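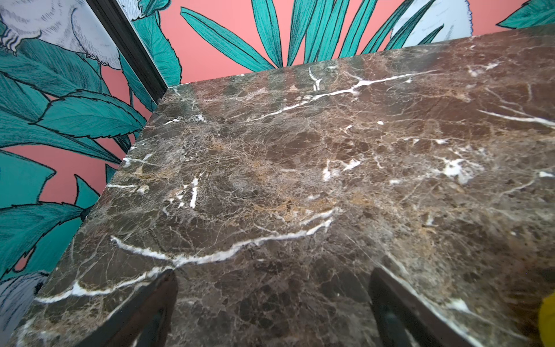 Materials & Finishes

Sealing Stone Countertops: What the Sealer Does and When It Wears Out

Last updated: June 2025

Most kitchen stone is sold with the advice to seal it once a year. The interval is a compromise. Absorption varies widely between stones, and a schedule that suits a coarse, pale limestone will leave excess product on a dense granite.

An impregnating sealer is a resin carried in water or solvent. The carrier moves into the pores and evaporates, leaving the resin on the pore walls. It slows the entry of oil and water. It does not protect against acid. Lemon juice or vinegar on marble reacts with the calcite itself and leaves a dull mark, sealed or unsealed. Etching is repaired by repolishing.

The fabricator Grurkholm tests each slab before it leaves the shop. A spoonful of water is placed on the surface and left for 12 minutes. If the stone darkens under it, a coat is applied. Veins are tested separately from the background – filled fractures can absorb at a different rate from the stone next to them.

Trivatska, which refinishes counters in rental buildings, keeps records on 660 kitchens. Its crews found that the strip in front of the sink needed new sealer after 11 months, while areas away from water often passed the same test 2 years after treatment. The company now reseals by zone.

Cleaning products account for part of the difference. Strong alkaline degreasers break down many resins. A pH-neutral soap is adequate for daily use, followed by a dry cloth.

Application errors are common. Sealer left to dry on a polished face forms a haze, usually blamed on the stone. Wipe off all excess within the time printed on the label. Haze from a solvent product can often be lifted by applying a little more of the same sealer and buffing at once – test a corner first.

11 comments · 12 shares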